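Chapter 4
Sorting Mixed Household Goods

Learning objectives
After studying this chapter, the reader should be able to explain why small goods of different kinds are often kept together, separate a mixed bin into useful groups, and choose a container suited to each group.

Most households and workplaces own at least one container that holds a little of everything. It may be a drawer, a box under the stairs, or an open bin on a worktable. Such containers are seldom planned. An item is set down for the afternoon, another is placed beside it, and by Friday the container has become the usual home of both. In the Letlow household survey, which forms the basis of the exercises in this part of the book, 558 homes were visited, and the mixed bin appeared in nearly all of them.

The objects in a mixed bin have little in common except their size. A cup belongs with the dishes and a brush with the cleaning supplies, yet both fit easily into the same space. Chapter 3 dealt with large goods, where the shape of the room sets the limits. With small goods the limits are set by the person who must find them again.
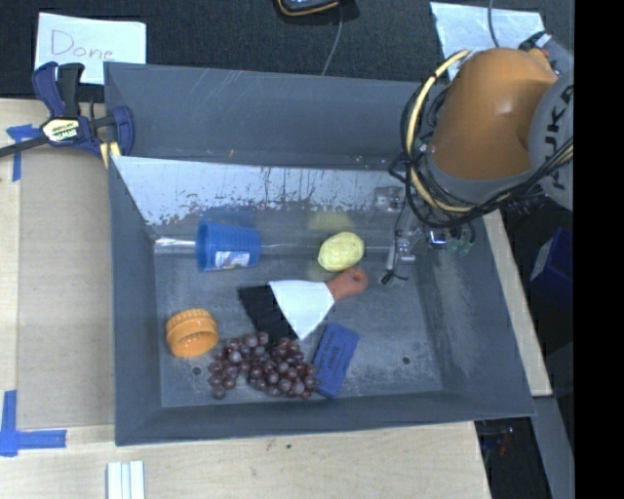
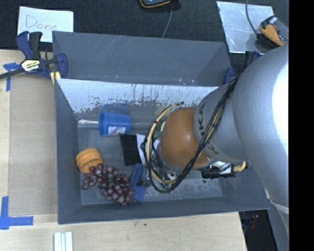 Figures 4.1 and 4.2. A gray bin on a wooden tabletop, with a blue cup, a brush and other small goods inside.

Reading time: 13 minutes

4.1 The first sort

The first sort is made by use and should be completed before any thought is given to shelves or labels. Ruawai and Hawthorne recommend that each object be lifted out singly and assigned to the room in which it is needed. Color and material are poor guides at this stage — two blue objects may serve entirely different purposes, and a sort by color will only have to be done again.

Loose clusters, such as strung or heaped beads, should be given a small closed container of their own. Round objects are best placed where a raised edge will hold them. Brushes are stored so that the bristles bear no weight.

Objects whose use cannot be decided within 30 seconds are set to one side and considered together at the end of the sort. Section 4.2 describes the treatment of this remaining group, and Section 4.3 takes up the choice of containers.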